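Sindov hand-held gripper demonstrations: notes for anyone thinking of training on this

Maintained by Caoimhe Cullinane. Last edited Thursday, March 27, 2025.

What you get

300 demonstrations of tabletop handling, done by people holding the gripper tools themselves. No arm was attached at any point. Each episode has wrist video, finger opening and an estimated tool pose. Roughly 55 of them have pose jumps bad enough that I would drop them. They are still in the download because Maricel Quiambao thinks they can be repaired. I have my doubts.

What it is supposed to show

The pitch for hand-held collection is that it is quick and that the motions carry over to a real arm. The first half I accept. The second I have seen claimed more often than measured. People twist their wrists in ways our Tondberg arm can't follow, and 11 episodes go outside its reach altogether. See reach_check.csv before you believe any success rate, ours included.

The objects are kitchen things, mostly thin or shiny. Metal stands and hanging utensils are the hard cases: a narrow rod between two foam pads leaves little room for pose error, and reflections off polished metal do the tracker no favors.

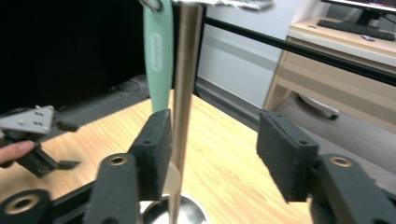

Can I train a policy on this and run it on an arm without any teleoperated data?

You can try, but we wouldn't ship the result. Our own baseline needed a set of remote-controlled episodes from the same arm before its grasps lined up, and those are in a separate release called Brukeo.

Known problems

Finger opening is logged on its own clock and drifts against the video. The script align.py fixes most of it – check the long episodes by eye.

Success labels were entered by whoever did the demonstration. Treat them as opinions.

In two-handed episodes, left and right are sometimes swapped in the metadata. The Schnyder loader doesn't catch this.

There is no force data. Anything you read about "gentle" grasps in our older notes, from September and before, is guesswork.

Corrections go to Caoimhe, with the episode number please.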